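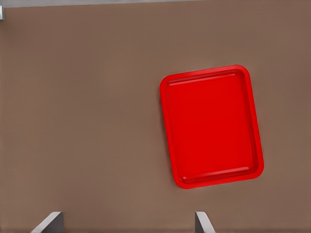 Red tray on the work surface

Pre-season inspection, Grandosum football field and locker building
August, before first practice with full pads
Checked by: Larysa Koval, equipment and field safety

1. Goal posts, padding to full height
OK. The north post has a small tear in the cover, closed with tape. Please order a new cover before the first home game.

2. Field surface, no holes, no stones
NOT OK. There is a soft place near the 30-yard line on the visitor side. I could push my heel in easily. Fill, roll and check again.

3. Sprinkler heads below the grass level
OK after correction. 2 heads were standing too high, and the ground crew lowered them the same morning.

4. Helmets, shell and face mask
66 helmets inspected. 3 are removed from use: two with cracks near the ear hole, one with a bent face mask. They are marked with red tape and locked in the storage room. Do not give them out, also not for walk-through practice.

5. Helmets, chin straps and inside pads
OK. Many straps are stiff from last year. Players must try them on with the coach present.

6. Shoulder pads
OK with comment. 119 rivets replaced over the summer by Koster. Their work is good, but on the youth sizes the laces are too short and must be changed.

7. Blocking sled
NOT OK. One weld on the left arm is open. Gralon will come to repair it. Until then the sled stays chained – I have the key.

8. Bench area and water
OK. The hose is new. Cold tubs must be filled before 3 p.m. on hot days.

9. First aid kit and stretcher
OK with comment. Ice packs are enough for roughly two weeks. The stretcher straps close well.

10. Emergency gate
NOT OK. The gate was blocked by the line painting machine. I moved it myself, but I found it there also in spring. The ambulance needs the full width.

11. Locker building, floor and lights
OK. One lamp in the shower corridor is slow to start.

Second check of items 2, 7 and 10 is necessary before any contact practice.

Grativel Field Services | Contact us | All rights reserved | Back to top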